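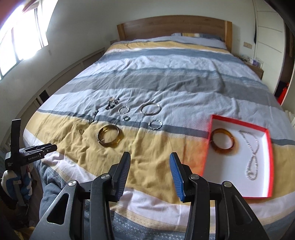

I've owned the Petcombe salad spinner since September, and I think I'm finally ready to say something useful about it. Short version: I like it a lot, and I'd still change the lid.

My old spinner had a pull cord that snapped while I was doing a mountain of spinach for my neighbor Jasmina's birthday dinner. So I wanted a pump this time. The Petcombe has a big soft one on top, and it gets going fast! Two or three pushes and the basket is flying. Romaine comes out dry enough that dressing sticks to it, which my last one never managed. Kale too, if you tear it up first. Cilantro is so-so (the little leaves slip through the slots and glue themselves to the bowl, and I end up fishing them out with a paper towel).

It really does hold a whole head of lettuce. I weighed a full load of washed greens once and got 283 grams, and there was still room to shake things around. Go much past that and the middle stays soggy.

Now the lid. It comes apart for washing, supposedly, but the ring underneath is so tight I have to pry it up with a butter knife. Water gets trapped in there and sloshes around for days. The brake button also sticks a little when it's wet, so when is it not wet?

The bowl is nice enough to put on the table, and it's been through the dishwasher over 80 times with no cloudiness. The basket works fine as a colander for berries and rinsed beans. Not for pasta, though. I tried it and the bottom went a bit wavy.

Four stars from me. Fix that ring and I'd give it five.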